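Can a machine do the tidying yet?

4 min read

I get asked this one more than I get asked about limescale, so I've given it a page of its own. Can you buy something that clears the kitchen table while you sit with a cup of tea? Not round our way in Jorkness you can't, but one or two of the small jobs are getting close, and clearing odds and ends into a basket is the one I'd put my money on.
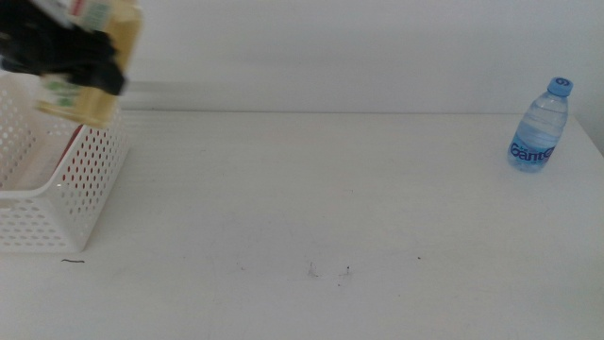 Packets are harder than they look, mind you. Anything floppy changes shape the moment you squeeze it, and we cope without thinking (try picking up a half-empty bag of rice with kitchen tongs and you'll see!). So my first tip works for people and machines alike: use a basket with a wide mouth and straight sides, park it in the same spot every time, and leave a good bit of clear table beside it.

Bottles are another matter. A full one stands up nicely and stays put, but those thin plastic ones buckle if you grab them in the middle, and an empty one goes over if you so much as breathe on it. I hold mine low down, near the base, and I'd want a machine to learn the same.

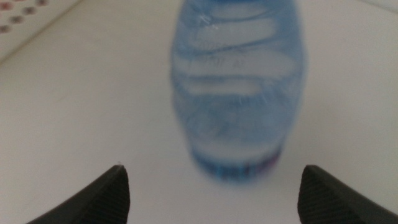
Wiping down is still yours, I'm afraid. Crumbs, hairs, that grey smudge that needs a second go with the cloth... I've a Werura floor sweeper that cost me 1,176 all in, and it's lovely on the hall tiles and no earthly use above ankle height. My neighbour is saving up 2,000 for whatever comes next. I'd hang on a bit, and buy a decent basket in the meantime.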